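Home Rooms Walls & Frames Small Fixes Archive

How to Style a White Desk with Two Books and a Picture Frame

By Iveta Skála
Sunday, July 20, 2025

I love a white desk. I love it so much that I've talked two neighbors and my brother-in-law into getting one, and then of course all of them called me a week later to ask why it looked like a counter at the dentist's. Fair question! A big, glossy white top is gorgeous, but it shows you everything you put on it and it makes small things look lost.

My favorite fix uses two books, one frame and maybe an hour of an afternoon. If you already have the books (you do, go look) it costs you the price of a frame. I've done this so many times now that I have a sort of order to it, so let's go.

What you need

Two hardcover books that can stand up without help
One picture frame, black on the outside and something warm on the inside
A soft dry cloth
A few dots of removable putty - I use Cekard, the gray one
A pencil
Something flat to put in the frame

Step 1. Look at the room first

Stand in the doorway and look at your walls and your floor before you touch the desk. White walls behind a white desk give you hardly any edge to work with, so whatever stands at the back of the desk has to do that job. If your walls are dark green or brick, lucky you, you can go much lighter with everything that follows.
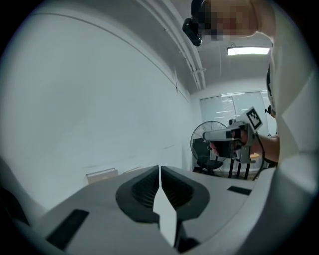
Plain white walls, white shirt to match.

Then the floor. A brown wood floor is the best friend a white desk can have, and I like to pull one color up from it onto the desktop. Tan, honey, kraft paper, old gold, any of those. Just one, though! I tried three at once in June and it looked like a tray of samples.

Walk past the desk a couple of times too, and see which corner you reach first. That corner stays free. You'll want to set down your keys there and you're going to do it whether I allow it or not.

Step 2. Clear and wipe

Take everything off. Yes, the lamp. Wipe with a barely damp cloth, then go straight over it with the dry one, in long strokes from the back to the front. Gloss shows streaks at a low angle, so get your eyes down near the surface and look across it toward the window.

If your desk has a cable hole, pop out the ring and clean under it. I found 13 staples in mine. Put the ring back with its slot facing the wall so the cords go where you want them.

Step 3. Pick the books

You want two that differ in thickness and in color, but only a little in height. Pull out everything you own with a decent cover and lay it all on the floor. The pairs that work for me nearly always have one "busy" cover and one quiet one. A photo book with a grid of small pictures on the front is wonderful for the busy one, because from across the room it turns into a pattern, and up close people actually lean in and look. For the quiet one I go for plain cloth or plain paper in beige or gold, thicker than its partner.

Take the dust jackets off and check underneath, by the way. I have a family songbook from 1910 whose paper wrapper is a wreck, and the boards under it are the most beautiful sandy color. It had been sitting behind the cookbooks for years.

Paperbacks bow when they stand alone, so leave them on the shelf.

Step 4. Stand them up

Set both books at the back of the desk, side by side, covers facing out. Open each one just a crack, maybe the width of two fingers at the bottom, so it has feet. Then turn each a few degrees. If they face dead straight ahead they look like a shop display, and with a slight angle they pick up light differently and throw a soft shadow behind them, and I could look at that shadow all day.

Try the quiet book on the left, then on the right. Give each version a minute. Then crouch, lean over, look down at the whole thing from where your head is when you sit, because you'll be seeing it from up there far more than from the doorway.

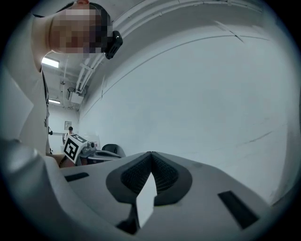 Step 5. Choose the frame

Black outside, warm inside. That's my whole recipe, and I'll defend it to anyone! The black gives you the strong line that white on white is begging for, and a golden-tan inside picks up the floor and ties it to the quiet book. Mine came from Michalík, the little framing place by the tram stop, where Vojtěch Bednárik let me carry four of them out to the sidewalk to see the colors in daylight. Do that if your shop lets you. Shop lighting turns every tan a bit orange.

A deeper frame stands up better on its own. If yours is thin, check that the stand at the back is stiff and doesn't flop.

You can put a picture in, obviously. I have 2248 photos on my phone and still couldn't choose, so for a long time I had only a sheet of kraft paper in there and liked it enormously. Pressed leaves are good. A concert ticket is good. Zuzana Šťastný uses hers for the current month torn off a wall calendar, and I'm a little jealous I didn't think of it.

Step 6. Place the frame

The frame goes closer to the front than the books. This is the step people skip, and everything ends up lined along the back like a row of teeth. Bring it forward until you can see clear white desk between it and the books. Hold it low down, by the bottom edge, and slide it a little at a time. Fingerprints on the upper edge show up terribly on black.

Keep these in mind while you slide:

Leave it upright, or close to it, with a small turn toward your chair.
Don't cover the cable hole, you'll want it.
Stay a hand's width back from the front edge.
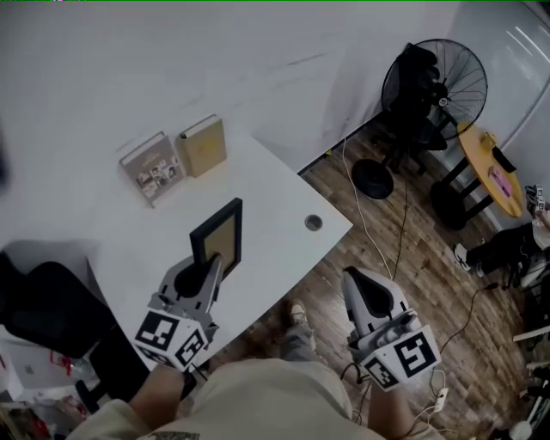

Once you like the spot, mark the two bottom corners with the faintest pencil dots and step back to the doorway again. Sit down in the chair. Pull your keyboard over, or your notebook, or whatever you work with, and pretend to work for a minute. If your elbow is anywhere near the frame, slide it back and a bit to the side and rub out the dots.

Then the putty. A dot the size of a lentil under each bottom corner is plenty. Press for a few seconds and leave it alone. Books don't need any unless you have a cat.

Step 7. Bring your things back (slowly!)

Put back what you use every day and nothing more for the first week. The lamp goes on the side opposite the books if you can manage it. Pens in one cup. The mail goes anywhere but here, and I say this as someone with mail on her desk right now.

If it still looks off

The books keep sliding shut: open them wider, or slip a folded piece of felt between the pages near the bottom.

It all looks small: your desk is deep. Move the whole group forward together, keeping the gaps the same, before you go adding a third book.

The glare is awful: turn the glossy cover away from the window a few degrees. Amparo Nina wrote to me about this after my shelf post and fixed hers by swapping the two books around, so try that first.

The frame looks too heavy: swap the books so the thicker one is farther away from it.

I change my pair of books whenever the light in the room changes, so I'm due for another round in the fall. There's a dark red atlas I've had my eye on, and I think it might look fantastic next to the beige one.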